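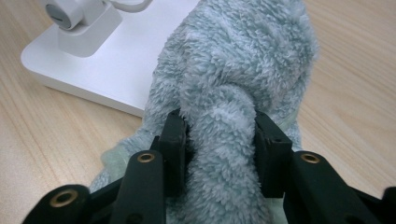
Where can I take old fleece in Stedlow?

Clean fleece can be dropped off at the Tetau Workroom on Caron Street, Monday to Saturday, until the end of May.

Fleece collection opens at Tetau Workroom

The Tetau Workroom in Stedlow has started taking in unwanted fleece blankets, throws and cloths, which will be cut, twisted and knotted into pet toys and small bed liners for the Lastora Animal Shelter. The collection opened on Friday and runs through the end of May.

The shelter asked for the help this spring. It has 92 animals in its care at the moment, most of them cats and small dogs, and it goes through bedding faster than it can wash it. Garnet Arsenault, who manages the shelter, said the old terry towels it usually gets are useful for drying dogs but not much good as toys.

"Towels come apart in loops and the dogs swallow the threads," Arsenault said. "Fleece holds together better. It still wears out, and we throw a toy away once it starts to go, but we get more days out of it."

The workroom hopes to send over 200 finished pieces by the end of the collection. The first 100 would be pull toys, which take the least cloth and the least time. The rest would be flat liners for cat carriers and kennels.

Any color or pattern is fine. Plain, printed, pale and dark fleece will all be used, and pieces do not have to match. The smallest size accepted is that of a baby blanket. Fleece should be washed without fabric softener and fully dried before it is brought in. Zippers, buttons, drawstrings and sewn-on labels need to come off first.

The workroom cannot take wool, knitted blankets, electric blankets, quilts with filling or anything backed with fake fur. Fleece jackets are accepted if the lining has been removed. Items with burn holes or paint on them should stay at home, but small stains do not matter. Faded and pilled cloth is also welcome.

Drop-off is at the side door, where there are two bins, one for blankets and throws and one for smaller cloths. The side door is open from 9 a.m. to 5 p.m. Large loads can be brought to the front desk, and anyone with more than a carload is asked to call ahead.

Making sessions are held in the main room on Tuesday and Thursday evenings from 6:30 to 8:30. They are free and no sewing is involved. Scissors are provided, though people with a good pair of fabric shears may want to bring their own. Children under 12 need an adult with them.

Amrit Gill is running the sessions. She has taught beginner textile classes at the workroom for 6 years and worked out the pull toy pattern with the shelter staff in March.

The cloth is cut lengthwise into wide strips and knotted together at one end. The strips are then twisted tightly, braided and knotted again. Gill said most people pull too gently the first time, and the toy comes out soft in the middle.

"You want to twist it until it starts to fold over on itself," she said. "Then hold on to it while you tie the second knot. If you let go you have to start over, so it helps to have someone sitting across from you."

Fleece does not fray when it is cut, so the edges need no hem. It does stretch more in one direction than the other. Gill asks people to tug a corner both ways before cutting and to run the strips along the direction with less give. Toys cut the other way get long and thin after a few washes.

The liners are simpler. Two layers are laid together on the table, the sides are cut into a short fringe, and the top and bottom strands are tied in pairs. A carrier liner takes most people one evening. Kennel liners are bigger and will be shared between two or three people at a table.

Vernon Kennedy came to the first session with two throws from his late mother's house. He said he had kept them in a closet for several years and did not want to put them in the trash.

"They were nice throws. I wasn't using them," Kennedy said. "I made one toy and it was pretty lumpy. The second one was fine."

Every toy is checked before it leaves. The knots are pulled hard by hand, loose ends are trimmed, and anything shorter than a forearm is set aside for the cats. The finished pieces are then washed at the shelter before they go to the animals.

Arsenault said the toys are handed out one to an animal and stay with it when it is adopted. Liners go through the laundry and back into use. The shelter would also like some fleece left uncut, for use after surgery, and people who would prefer that their blanket be kept whole can pin a note to it.

Scraps will be kept. Jiraya-style braided mats were tried last year with mixed results, so this time the offcuts will be shredded and used to stuff floor cushions for the larger dogs. Anyone who can donate strong cotton cushion covers should speak to the front desk.

Seats at the Tuesday sessions are nearly gone for the next two weeks. Thursday has more room. Places can be reserved at the front desk or by phone during opening hours, and people who have a place but cannot come are asked to let the workroom know by noon that day.

The shelter will pick up the first batch in the middle of the month. Bins at the side door will be taken in at 5 p.m. on the last day of May, and fleece left outside after that will not be collected.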